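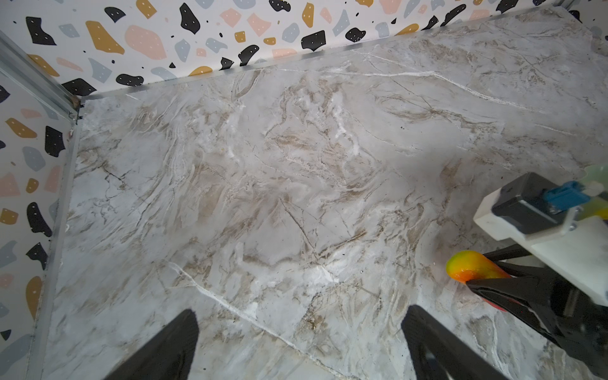

Zwei Arme, ein Kopf voller Übergaben

Eine Forschungsgruppe in Muresar bringt Robotern bei, sich gegenseitig Dinge zu reichen. Der Trick steckt in den Sekunden, die man früher weggeschnitten hat.

Wer einmal zusieht, wie ein zweiarmiger Roboter einen Gegenstand von der einen Seite auf die andere bringt, merkt schnell, wie viel wir im Alltag nebenbei erledigen. Die linke Hand öffnet sich ein wenig, die rechte kommt entgegen, beide halten kurz gemeinsam fest, dann lässt eine los. Für uns ist das kaum eine Bewegung. Für eine Maschine sind es mindestens vier Entscheidungen, und bei jeder kann die Sache auf dem Boden landen.

Josée Landry beschäftigt sich seit Jahren mit genau diesem Moment. In ihrem Labor in Muresar, zwei Treppen über einer Druckerei, läuft das Projekt Sterska, und wer dort zur Tür hereinkommt, wird als Erstes gebeten, leise zu sein. Die Mikrofone sind zwar gar nicht angeschlossen, aber Landry mag es ruhig, wenn die Arme arbeiten.

»Alle haben sich auf das Greifen gestürzt«, sagt sie. »Greifen ist toll, Greifen kann man messen. Aber das Warten davor, dieses halb geöffnete Abwarten, das hat man aus den Daten einfach herausgeschnitten, da passiert ja scheinbar nichts.«

Sterska macht das Gegenteil. Das Lernverfahren bekommt Vorführungen zu sehen, bei denen ein Mensch beide Arme fernsteuert, und zwar ungekürzt, mit allem Zögern und Nachkorrigieren. Jeder Arm lernt dabei vor allem aus der Sicht der eigenen kleinen Kamera, die nah am Greifer sitzt. Von dort aus sieht die Welt ziemlich eigenwillig aus: unten ragen die eigenen, unscharfen Finger herein, von der Seite kommt der Nachbararm, und gleich links neben dessen schwarzen Fingern taucht etwas Buntes auf, das wie eine Spielzeugmango aussieht, gelb und grün und orange und rot. Darunter liegt viel Marmormuster, und dahinter stehen Wände mit gesprenkelter Tapete in Schwarz, Senfgelb, Rosa und blassem Blau.

Ausgerechnet diese Umgebung ist für eine Kamera eine Zumutung. Adern, Flecken, Punkte, überall Kanten, die nichts bedeuten! Zachary Zacharias, der im Team für die Bildverarbeitung zuständig ist, gerät darüber regelrecht ins Schwärmen. Ein Verfahren, das nur auf einfarbigem Tuch funktioniert, interessiert ihn nicht. Die runden Tapetenformen haben aus der Nähe eine fatale Ähnlichkeit mit Obst, und frühe Versionen des Modells wollten tatsächlich nach einem senfgelben Klecks an der Wand greifen. Zacharias hat die Aufzeichnung davon aufgehoben und zeigt sie gern.

Geholfen hat am Ende eine Idee, die verblüffend schlicht klingt. Das Modell sagt in jedem Augenblick zwei Dinge voraus: was der eigene Arm als Nächstes tun soll und was der andere vermutlich tun wird. Stimmt die zweite Vorhersage schlecht, wird die eigene Bewegung langsamer, der Greifer bleibt offen und wartet. Passt sie gut, geht es zügig weiter. Höflichkeit als Rechenregel, sozusagen, und man kann ihr beim Arbeiten richtig zusehen.

670 Vorführungen stecken im aktuellen Modell, für Lernverfahren dieser Art ist das überschaubar. In 213 Testläufen mit wechselnden Startpositionen ging die Übergabe 27-mal schief. Die Vergleichsversion, die mit gekürzten Aufnahmen und ohne Blick auf den Nachbarn trainiert wurde, scheiterte deutlich häufiger, meist auf dieselbe Art: Sie schloss die Finger zu früh und stieß den Gegenstand weg.

Ganz gelöst ist das Problem damit natürlich noch nicht. Wenn ein Arm dem anderen die Sicht nimmt, warten gelegentlich beide, und zwar ausdauernd. Das Team nennt das den Türrahmen, nach den zwei Leuten, die sich gegenseitig den Vortritt lassen. Zurzeit löst eine simple Zeitgrenze von sechs Sekunden die Blockade auf, danach darf der gebende Arm sich rühren. Elegant findet das im Labor keiner, und Landry hätte viel lieber, dass das Modell selbst darauf kommt.

Eine zweite Gruppe in Hundow baut den Versuch gerade mit anderen Greifern nach. Spätestens im August sollen beide Labore ihre Modelle tauschen. Zacharias hat schon eine neue Tapete bestellt, mit Zitronen drauf.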